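Outdoor delivery robots > Operations and compliance > Speed limits on unmarked carriageway

revora_ops
Joined: October
Posts: 9

We are writing the operating rules for a road-going delivery unit and I would like opinions on one clause. The draft, by Percy Nina, says the unit may use the carriageway where the footway is too narrow or absent, keeping to the edge, with the speed cap set by lane markings. Where there are no markings, the cap is the lowest one. Two views from the unit's route survey are attached. 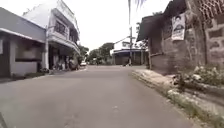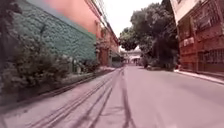

Route survey, road surface and edges. First view: no lane markings, kerb on the right with growth over it. Second view: tyre marks on the asphalt, kerb on the right.

My question is whether "no markings" is a sound trigger for the lowest cap. It would apply to most of our network.

t_selvanayagam
Posts: 600

It is a poor trigger. Markings tell you how the road was painted, and the paint may be years out of date. I would set the cap from sight distance and stopping distance, measured with the unit at full load. The first road bends out of sight behind trees. That should be in your clause and it isn't.

clelero_nidia
Posts: 100

Disagree in part. Sight distance is correct in principle but the unit has to estimate it live, and then the rule depends on the perception stack being right. A marking check can be done once, at survey, by a person, and signed. Our rule at Clelero is a fixed cap per street segment, reviewed every October. Tharindu's figure can be an input to the review.

t_selvanayagam

A fixed cap per segment is fine if the segments are short. Ours at Skillico were too long and one segment covered both a straight and a blind bend. We split them afterwards.

ocuadros
Posts: 5

Two points on the draft.

1. "Keeping to the edge" needs a number. On the first road the plants spill over the kerb in places. A unit that tracks the kerb line will either brush the growth or treat it as an obstacle and stop. State a minimum offset from the detected edge, and say whether vegetation counts as the edge.

2. The tyre streaks in the second view. Dark curved lines on plain asphalt are a known nuisance for any lane detector trained on road lines. If your cap depends on markings, a false detection raises the speed. That is a failure in the wrong direction.

revora_ops

Point 2 is a good one and was not in the hazard log. I have added it. The detector is classical with a colour threshold, so dark lines should be rejected, but we have no test that shows it.

ocuadros

Then write the test before the clause. Include streaks that cross the path at an angle as well as one that runs straight ahead. Yours has both kinds.

s_londono_vieira
Posts: 9

I would take markings out of the speed clause altogether. Use them for lateral position if you must. For speed, take the lower of the segment cap and the live sight distance cap. If either is missing, the unit stops and calls the operator. Vieira has run on that wording and the operators can follow it.

clelero_nidia

"Stops and calls" on a carriageway is its own hazard. A stationary unit against the kerb is hard to see from a motorbike. I would allow it to creep to a surveyed refuge point first.

s_londono_vieira

Creep on which cap, though, if the cap is what is missing?

clelero_nidia

The lowest one in the document. It does not need a lookup.

t_selvanayagam

I can accept that provided the refuge points are in the survey sheet and checked on foot. I still want sight distance as the governing value.

revora_ops

Revised wording, for comment by Friday:

"Speed on carriageway shall not exceed the lower of (a) the segment cap and (b) the cap derived from measured sight distance. Road markings shall not be used to raise speed. If (a) or (b) is unavailable, the unit shall proceed at the minimum cap to the nearest surveyed refuge point and alert the operator."

Edge offset will be a separate clause. Percy is drafting it now.

ocuadros

Change "measured" to "estimated" in (b). The unit does not measure it.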